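Notebook, bench 2 — grasp planner, Drikov branch
2021-11-26
Present: Solange, Jagadeesh, me (Benoît) until lunch

Picking up from Jagadeesh's note on the planner timeouts. The plan was to run the new segmentation output straight into Drikov without the hand-tuned height filter, and see which objects still come back with silly approach angles.

1. Scene and detection

Same toy set as before: pepper, apple, cucumber, banana, the plush, plus the green plate and the grey bowl as place targets. Both table tops are white and so is the wall, which the depth side doesn't love, but the colour masks were fine on everything except the plate. The plate is so pale that the mask leaks onto the table along the rim. Solange lowered the merge threshold and that helped a bit. The bowl had no such trouble.

Label map is now in the Stillwood config. Don't edit the copy in the Brannigan folder, it is no longer read.

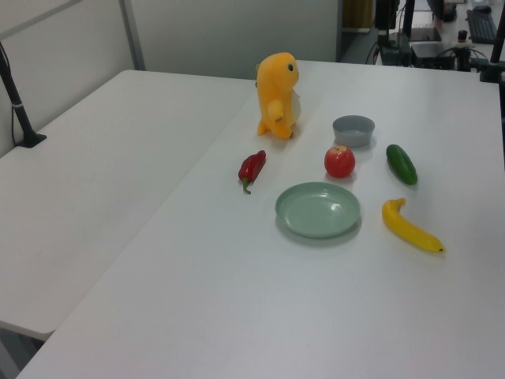

2. Planner changes

- Approach candidates are sampled around the long axis of the mask, no longer around the box. Matters for banana and cucumber, makes no difference to the apple.
- Candidate cap raised from 377 to 1,451. Planning time went up to 157 ms on the bench machine, still well under what the state machine allows.
- Pre-grasp pose is now checked for collision with neighbours. The old code only checked the final pose, so it would happily plan a descent through the plush.
- The plush is treated as an obstacle unless it is the target. Thibault wants this as a per-object flag. Agreed, not done yet.

3. Pepper

Most of the morning went on this one. The stem gets its own small mask about half the time, and the grasp centre then gets dragged towards it. Jagadeesh's fix is to merge any green blob that touches a red one before fitting the axis. It's a hack, and it will bite us if the cucumber ever lies against the apple, but fine for now. Put it behind a switch, off by default: merge_stem in the Predent node.

Stepped through the pick with the fingers open and pointing down, comparing the gripper position with the planned pre-grasp in the viewer. There is still a small sideways error that I don't trust. Could be the hand-eye calibration, which hasn't been redone since June, or the frame offset for the fingers. Maëlys has the calibration script and knows which version is the good one.

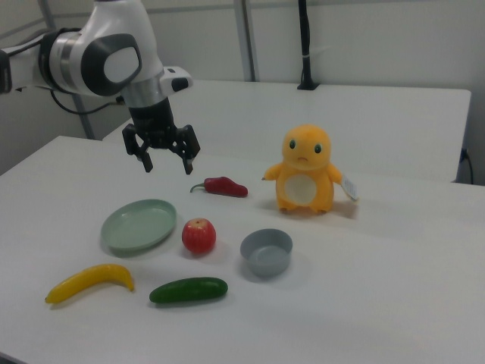 Open gripper over the table, tips just above and to the left of the pepper.

4. Left to do

- Ask Maëlys for the script, redo hand-eye before touching any more planner settings.
- Per-object obstacle flag (Thibault).
- Log file from the last run stops at line 3,431 with no error. Solange thinks the writer isn't flushed when the node is killed. Check.
- Plate mask: try the depth edge as a second cue.
- Push the branch once merge_stem has a test. Jagadeesh to review.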